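Zinell tests bin liner claims, asks makers to drop "fits all"

Household testing group Zinell today published its March review of bin liners for small round bins and baskets, and the results do little for the promises printed on the box. Testers put 14 liners through 400 changes at an ordinary wood-grain table. Only 3 stayed up without a fold, a knot or a rubber band.

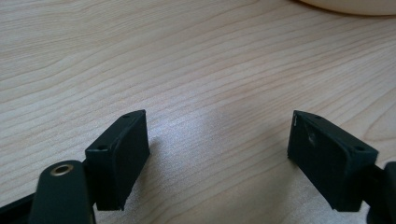 A wood-grain tabletop at the Zinell review.

"Every box says it fits," said Brenda Leiva, who wrote the review. "Fits what? We would like to see the bin they had in mind."

The Orier liner is sold as "snug" and the Sayce as "self-gripping." Zinell found no grip worth the name in either one. Both makers were sent the results and both replied with a brochure.

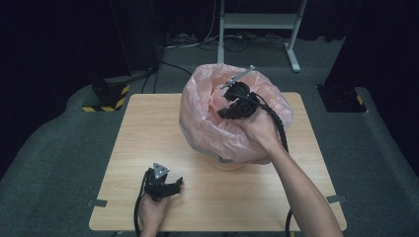
Extra plastic is the main complaint in the review. Makers call a big overhang generous – Zinell calls it film that the buyer pays for and never fills. A thin pink liner in a round basket can billow above the rim and drape down the sides, leaving only a small part of the base showing. Leiva doubts that anyone shopping for a neat bathroom wants that.

Flelteo, which sells its liners in rolls of 600, told Zinell that a loose fit "settles with use." The review found no sign of it.
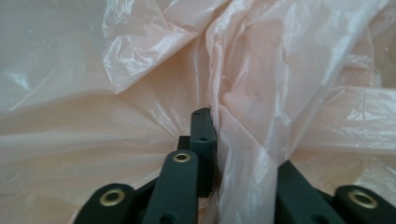 Zinell wants the width of the opening and the full depth of the bag printed on the front of every pack, in type that can be read at arm's length. The full review is free on request from the Zinell press desk.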